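Visiting a two-arm demonstration: what to ask, and can you set the task?

Posted by Melina Makris, January 5, 2018

Our makers' group has been offered places at the next open day at the Raptis workshop in Canden. The notice says "dual-arm manipulation, household appliances" and gives no further detail. I have two things to settle before I reply. First, do visitors get to choose the task, or is it a fixed program? Second, what is worth asking? Most of our members build small CNC machines and know steppers and limit switches, but have not worked with arms. There are 16 of us and the visit lasts 70 minutes including the safety talk.

Leonidas Deligiannis

I went in September with a group from Gradilari. The task is fixed for the day. You can ask for a run to be repeated, and they will usually do it if the arms are already homed. You cannot bring your own appliance.

Ask which parts of the motion are recorded and replayed, and which parts respond to sensing. The answer was different for each arm when I asked. Also ask:

- how the appliance is located on the table, and what happens if it is moved 5 mm
- how contact force is limited on push buttons and membrane keys
- what stops the two arms reaching into the same space
- how a failed attempt is logged, and who decides it failed

The last one got the longest reply. They keep a paper log beside the controller and it ran to 324 attempts when I saw it. Failures are coded by stage, so a missed button and a missed door count separately. If your members come from CNC, the stage coding will look familiar.

Stand on the control panel side if you can. From the hinge side an open door hides most of the front of the appliance.

skadero_bench

Parking is behind the building, off the lane. Wear closed shoes or they won't let you past the tape. I thought it was a bit slow but my son liked it.

Melina Makris

Thanks both. Leonidas, which appliance was it on your visit, and did they press the buttons with the door open or closed? We have a member who repairs microwave ovens and he will want to know about the interlock.

Leonidas Deligiannis

A microwave, and the part I watched was with the door open. My notes from the day are under the photo.

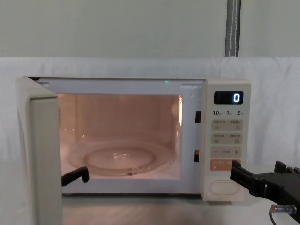
Canden, September

Door fully open, cavity light on, glass turntable in place. Left finger inside the cavity, low, near the front edge. Right finger on the orange start button, toward its right-hand end. Display at 0. Two latch slots on the right of the opening, upper and lower. Panel labels are in Chinese, apart from the figures on the quick-time row. White cloth hung behind the oven.

I did not ask about the interlock. Your repairer should, and he should ask whether they rely on the oven's own switches or have something upstream on the supply. Questions were held until the end of each run, so write them down.

Contact the moderators | Copyright 2018 Skadero Community Help | Back to top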